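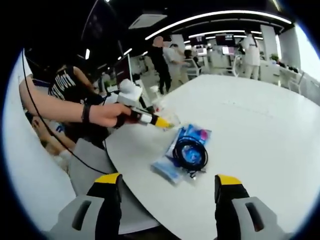
제목: Re: [탐조나눔] 웬덤 습지 저어새 도래 시기 문의
보낸이: Tormod Amundsen
날짜: 2026년 8월 20일

Eulalia Toledo 님이 쓰신 글:
> 안녕하세요. 가입하고 처음 글 올립니다.
> 다음 달 초에 Wendum 습지에 가려고 하는데, 그때쯤이면 저어새를
> 볼 수 있을지 궁금합니다. 작년에 갔을 때는 노랑부리저어새만
> 멀리서 두 마리 봤고, 그것도 구분이 맞는지 자신이 없습니다.
> Privden 쪽 제방이 나은지, 북쪽 관찰대가 나은지도 알려 주시면
> 고맙겠습니다. 망원경은 없고 쌍안경만 있습니다.

Toledo 님, 반갑습니다.

아는 범위에서 답을 드립니다. 저어새는 번식을 마친 무리가 8월 하순부터 하구 쪽으로 모이기 시작합니다. 다음 달 초면 아직 개체수가 늘어나는 중이라 날에 따라 차이가 큽니다. 작년 가을 제 기록에서 가장 많았던 날이 179마리였고, 그때도 대부분 만조 전후 두 시간 안에 봤습니다. 물이 빠지면 갯벌 끝까지 흩어져서 쌍안경으로는 어렵습니다.

두 종의 구분은 얼굴을 보시면 됩니다. 저어새는 부리에서 눈 주위까지 검은 피부가 이어져 있어 눈이 잘 안 보입니다. 노랑부리저어새는 눈앞이 희고 가는 검은 선만 있으며, 성조는 부리 끝이 노랗습니다. 어린 새는 두 종 모두 부리 색이 옅고 날개 끝이 검어서 부리 끝만 보고 판단하면 틀리기 쉽습니다. 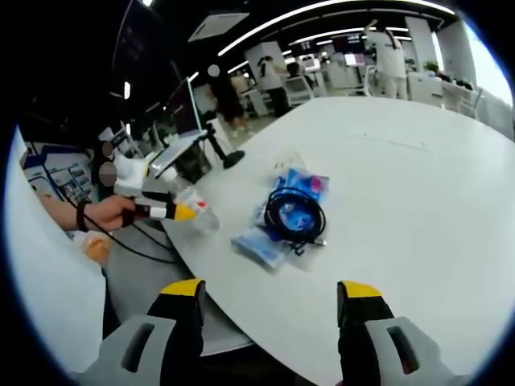
자리는 Privden 제방을 권합니다. 북쪽 관찰대는 시야가 넓지만 휴식지까지 거리가 멀어 망원경이 있어야 합니다. 제방에서는 둘째 수문 근처에 서면 100미터 정도 앞에 모래톱이 있고, 만조 때 새들이 그리로 올라옵니다. 오전에는 해를 등지게 되어 색 보기도 낫습니다. 다만 제방 위로 걸어 다니면 무리가 한꺼번에 날아오르니 안쪽 길로 들어가서 한자리에 계시기 바랍니다.

도요물떼새도 같이 보실 수 있습니다. 지난번 Drerora 모임 집계에서는 하구 전체 물새가 3738마리였고, 그중 민물도요가 가장 많았습니다. 알락꼬리마도요도 꽤 있었습니다. 집계표는 자료실에 올려 두었습니다.

가락지를 단 개체를 보시면 다리 좌우의 색과 글자, 시각, 위치를 적어 보내 주세요. 글자가 안 읽히면 색만 적으셔도 됩니다. 사진이 흐려도 같이 보내 주십시오.

주차는 수문 앞 공터가 좁으니 마을 입구에 하시는 편이 낫습니다. 입구에서 제방까지는 걸어서 갑니다. 그늘이 전혀 없으니 모자와 물을 챙기세요.

Tormod Amundsen 드림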